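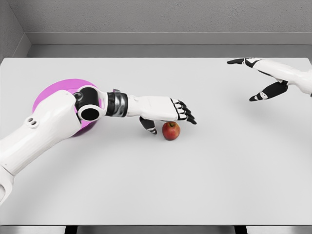 A small red apple on a white tabletop.

Posted in August by the Dullwood Evening Classes desk
Print this page | E-mail this page

Growing Apples at Home – Notes for Week 4
Rootstocks, pollination and the first winter cut

Last week we ran out of time just as the questions got good, so these notes pick up in the middle of rootstocks. Bring your sketch of the yard if you made one. If you didn't, a rough drawing on the back of this sheet is fine.

1. Why every named apple is a graft

Plant a seed from your favorite apple and you get a new tree that has half its genes from some other parent. It might be good. Most of the time it's small, sour or dull, though a few of the great old kinds did start as chance seedlings in a hedge or by a road, and I love that. To get the same apple again, a grower takes a piece of the tree you want (the scion) and joins it to the roots of another (the rootstock). Every tree of one kind, anywhere in the world, is a piece of the first one, handed along from knife to knife!

The rootstock has a big say in how tall the tree gets and how soon it fruits. Dwarf stocks fruit early, often in the second or third year, but they have weak roots and need a stake for life. Half-size stocks are more forgiving of dry spells and poor soil. Full-size stocks make lovely shade trees, and you will need a long ladder and a lot of patience.

For a city lot I would go dwarf or half-size nearly every time. The demonstration row at Nuttall, which we visit on Saturday, has 82 trees on four different stocks, all planted in the same season. Stand at the end of the row and look down it. You'll learn more in a minute than I can tell you in an hour.

2. Pollination

Most apples can't set a good crop with their own pollen. They need a different kind of apple blooming at the same time, close enough for bees to travel between the two. A crab apple counts, and so does the neighbor's tree over the fence.

Two things trip people up. First, two trees of the same kind don't help each other, no matter how well they bloom. Second, some kinds are triploid, meaning they carry an extra set of chromosomes, and their pollen is close to useless. If you plant one of those, you need two other kinds nearby so that everybody gets pollinated. Check the tag or ask at the nursery before you pay.

Cold, wet weather at bloom keeps honeybees at home. Bumblebees and mason bees will fly when it's cooler, so leave them some bare ground and old stems. And please don't spray anything on open blossom.

3. Thinning the fruit

I know it hurts. Do it anyway! When the little apples are the size of a marble, cut each cluster down to one, and leave a hand's width between the ones that stay. The fruit will be larger and sweeter, and the tree will have the strength to make buds for next year. A tree that is allowed to carry everything one year often takes the next year off, and once it gets into that habit it is hard to break.

The class plot at Irnow gave us 971 apples last fall after a proper thinning. The year before, with no thinning at all, we picked far more of them and pressed nearly the whole lot for cider – they were too small to bother peeling.

4. The first winter cut

Wait until the leaves are down and the hard cold has passed. Take out anything dead, broken or rubbing. Then choose three or four side branches that leave the trunk at a wide angle and are spread around it, and shorten them by a third to a bud that faces outward. Narrow forks split under a load of fruit, so deal with them while they're still thin enough for hand pruners.

Cut just outside the collar, the slightly swollen ring where the branch meets the trunk. Don't paint the wound.

For next week

Read pages 90 to 141 in the course packet (storage and pests). Taste two kinds of apple side by side and write down what you notice about skin, crunch, sugar and acid. Leave them at room temperature first, as a cold apple hides its flavor.

Meet at the Grullance Street gate at 9 a.m. for the Nuttall visit. Wear boots.

Recent handouts
Week 3: Soil, Sun and Where to Dig
Week 2: Choosing Kinds for a Short Season
Week 1: A Brief History of the Orchard
Tool List and Blade Care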